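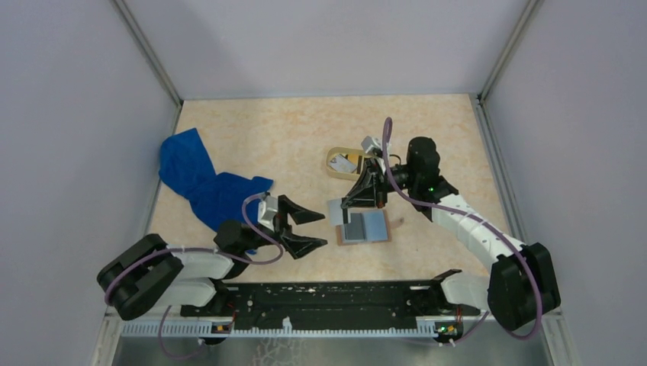
A blue cloth, crumpled, on a beige tabletop

Dishcloth and towel folding

Folding is the last step in doing small household laundry, after washing and drying. Covers dishcloths, hand towels, cleaning rags. Clothing and bed sheets have their own articles.

Overview

A cloth out of the dryer or off the line is rarely flat. Usually twisted, with corners tucked under, and the first job is finding two corners on the same side. Thick towel-like fabric holds its creases less sharply than linen but is bulkier once stacked. Most folders shake the cloth once, lay it on a table, and smooth from the middle outward.

Common folds

Half fold - edge to edge, once. Used for rags and anything going on a rail.
Quarter fold - the half fold turned 90 degrees and folded again. The usual one for dishcloths.
Thirds - long sides brought in over each other, then the strip folded in half. Prefered for hand towels, as the hems end up inside.
Roll - thirds first, then rolled from the short end. Takes less shelf width, comes undone easily.

Surface

A hard, smooth table at waist height is best. Beds work but the cloth drags. Table should be wiped and dry before starting.

Regional names

In Gostolden the thirds fold is called a Larkevow, after the mill that sold its towels that way. Pultevthorpe households use the same word for the roll, wich causes some confusion. Nikola Cieślak's booklet on linen cupboards lists 19 local names, 4 of them for the quarter fold alone.

Storage

Folded edge outward, stacks of no more than 10. Damp cloths should not be stacked at all - they sour within a day or so.

See also: Ironing, Linen cupboard, Tea towel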